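Compte rendu de la réunion de l'association du jardin partagé Bela, 08/08/2021

C'est encore moi qui tiens le stylo, alors ne vous étonnez pas si ça part un peu dans tous les sens (j'ai relu mes notes deux fois et il y a un mot que je n'arrive toujours pas à déchiffrer). On a commencé en retard, le temps de trouver des chaises, et on a fini à la nuit tombée.

## 1. L'eau

Gros morceau de la soirée ! La cuve de 4000 litres était à sec dès la fin juillet, et on arrose depuis au robinet. J'ai la facture sous les yeux : 265 euros. Ça a grincé un peu autour de la table, surtout du côté des parcelles du fond, qui n'ont presque rien pris. Après une longue discussion, on a gardé le partage à parts égales pour cette année. Quelqu'un a proposé un compteur par allée, j'ai noté l'idée, on verra les prix.

Il est aussi demandé à tout le monde d'arroser le soir, et de bien refermer la vanne du bas (elle est dure, je sais, il faut y mettre les deux mains).

## 2. Le repas de fin d'été

On le maintient, youpi. Chacun apporte un plat et ses couverts, l'association paie le pain et les boissons. Pour les tartines de confiture du matin, pendant le montage des tables, il y aura un grille-pain, et je rappelle que la rallonge du cabanon ne supporte pas la bouilloire en même temps !
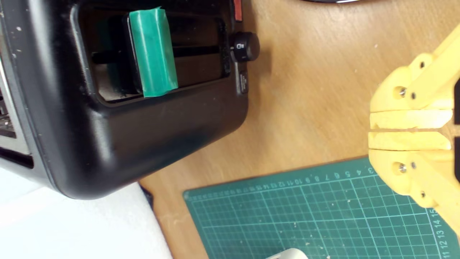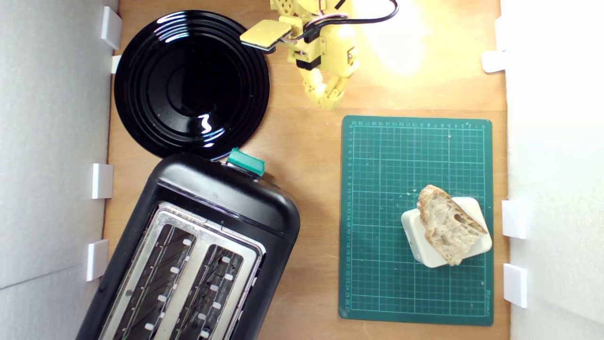
Les tables, on les demande à la salle Treloar, comme en mai. Je m'occupe du courrier. Pour la musique, deux avis très tranchés et pas de vote : on en reparle par mail. En cas de pluie, on se replie sous l'auvent et on mange serrés.

## 3. Les parcelles

36 parcelles attribuées, trois laissées en friche depuis le printemps. J'ai proposé d'écrire aux personnes concernées avant de les redonner, on ne sait jamais, il y a peut-être des soucis de santé derrière. Adopté à l'unanimité moins une abstention. La liste d'attente est affichée sur la porte du cabanon, merci de ne plus écrire dessus au crayon, c'est illisible.

## 4. Les graines

La commande groupée chez Pastico part à la fin du mois. Mâche, épinards, fèves, et de l'ail violet pour ceux qui en veulent. Moi je reprends des fèves, les miennes étaient splendides (oui, je l'ai déjà dit en réunion, je le remets par écrit). Pour le broyeur, le devis de Skasutow est trop cher pour nous : on continue à louer et on redemande un prix cet hiver.

## 5. Divers

- La brouette verte a de nouveau un pneu à plat.
- Le compost de gauche est plein, on remplit celui de droite. Pas d'agrumes dedans, s'il vous plaît !
- Il manque deux sécateurs et la petite griffe. Regardez dans vos coffres.
- Les clés du portail : celles et ceux qui en ont un double non déclaré, dites-le-moi, je ne gronde personne.

La date de la prochaine réunion sera envoyée par mail, et cette fois j'apporte les chaises.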